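News > Community > Food and Drink

Snack table returns to Drurnurbridge hall after long break
Tuesday, September 7, 2021
By Ayantu Jemal

The snack table at the Drurnurbridge hall is open again. It closed in February of last year, and for all this time visitors had only the water tap in the corridor and the shop on the main road, which shuts early.

The table is run by Mollel, a small catering firm from Netberg. The firm has signed an agreement for 12 months with the hall and pays a rent of £700 for the whole period. According to Brenda Ulloa, who manages Mollel, the prices are the same as before the closing, except for the bottled drinks, which have become a little more expensive.

"We did not want people to come back after so long and find everything dearer," she told me. "With the drinks we had no choice, our supplier raised them in spring."

The selection is not large. There are cold drinks in bottles, puffed snacks in clear bags, wrapped packets and some things in small round containers. Soup is not sold for the moment. Ms Ulloa would like to offer soup when the weather gets colder, but for this the hall must first repair the socket behind the stage, and a date for the repair has not been given.

The way of arranging the table has changed too. Before, everything was put out in two long rows and people had to lean over the drinks to reach the snacks. Now there are stepped stands of clear acrylic, so that the goods at the back are higher than those in front. Two wicker baskets are used for small items, and there are also trays. Jean MacLeish, who plays badminton in the hall and has bought her drink there for years, finds it easier to see what there is. She only regrets that the oat biscuits from the old table are missing.
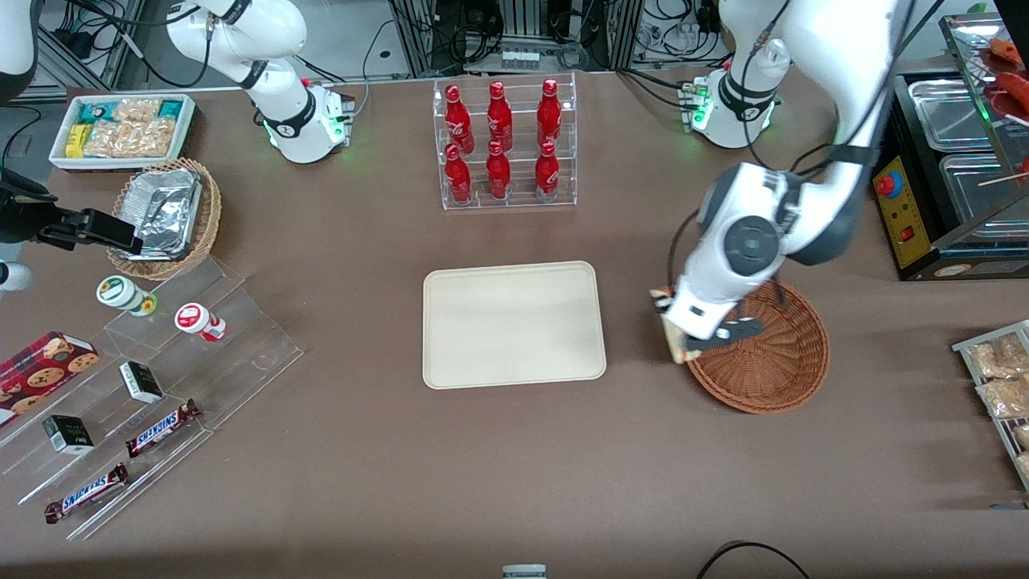
Mollel will look at the sales after the first eight weeks and then decide which products stay. Customers can write their wishes in a notebook near the entrance. On the first evening the notebook had already several requests for the oat biscuits, and one for pickled eggs.

The hall itself has been busy again during the summer. Kenneth Rutherford, who takes the bookings, says that 1,411 people came to classes and meetings in the last quarter, and that many of them asked him when the table would come back. He had to give the same answer so often that he finally put a paper on the door.

Payment is possible in cash or by card. The smallest amount for card payments is £2. Visitors are asked to bring their empty bottles to the crate beside the kitchen door and not to leave them in the changing rooms, where the cleaning staff have found many of them in the past.

The table is open on the evenings when there are classes, from half past five until the last class ends. During the school holidays the hours will be shorter, and they will be shown on the door. Groups who hire the hall for a private event can order in advance from Mollel, at least three working days before.

Tags: Drurnurbridge hall, local business, snacks and drinks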